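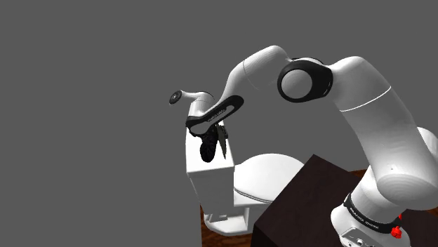

How does a robot learn to help in a bathroom?

By practising in a pretend one first. Inside a computer. No water, no germs, nothing to smash.

Grown-ups call this simulation. Think of a video game, but the player is a robot arm's brain, and it has the same go over and over until it gets better.

Why not just use a real arm?

Slow, for one thing. A real arm needs a person standing near it. If it bumps a real toilet lid too hard, crack. Somebody has to mop up and buy a new lid. In the computer you press a button and everything goes back to the start.

What's in the pretend room?

Not much! An arm with lots of bendy joints, and gripper fingers on the end. A white toilet. A dark brown table. A bit of wooden floor. Then just plain grey where the walls ought to be. Drawing walls takes the computer extra work and the arm doesn't need them for this job.

So what did the Flisumwood team try?

They wanted to know one thing. If a robot practises on lots of different toilets, will it cope with one it has never met?

Lids are tricky, you see. Some are round at the front, some are squarer. Some sit high and some sit low. A robot that has only ever met one lid might learn just that one, a bit like you learning the answers to last week's spelling test and then getting new words on Tuesday.

They made two learners.

Learner one was called Montes. It practised on 5 toilets.
Learner two was called Prandby. It practised on 184 toilets, all different shapes.

Both had the same arm and the same amount of practice time. That bit matters. If one had longer, it wouldn't be a fair test. Same as when you test paper planes at school and throw them all from the same spot.

How does it practise?

Try something. Get a score. Try again.

Fingers closer to the lid, a few points. Lid goes up a little, more points. Lid all the way up, lots of points. Fingers poking the tank insted, no points. At first the moves are nearly all silly ones. Bit by bit the robot does more of what scores well. This is called reinforcement learning. Long name, simple idea.

Then the test

The team kept 14 toilets hidden away. Neither learner had practised on them. Each one got 197 tries, shared out between the hidden toilets.

Prandby opened more lids. Montes did very well on its own toilets but got muddled by the new ones, and often reached for where the lid used to be. Practising on lots of shapes helped it's rival a great deal.

Does that mean it works in a real bathroom?

Don't know yet. Real lids wobble. Real hinges get stiff. Pretend ones are a bit too perfect, and scientists call that difference the reality gap. The team at Rasville want to try a real arm next, in October, slowly, with a spare lid handy.

Words to know

Simulation: a pretend world inside a computer.
Gripper: the robot's hand.
Joint: a place where the arm bends or turns.
Reality gap: the difference between pretend and real.

Try it at home

Shut your eyes and open five different boxes or jars. Which was hardest? Now do them again. Any quicker? Then ask someone to hand you one you haven't touched, and see how you get on.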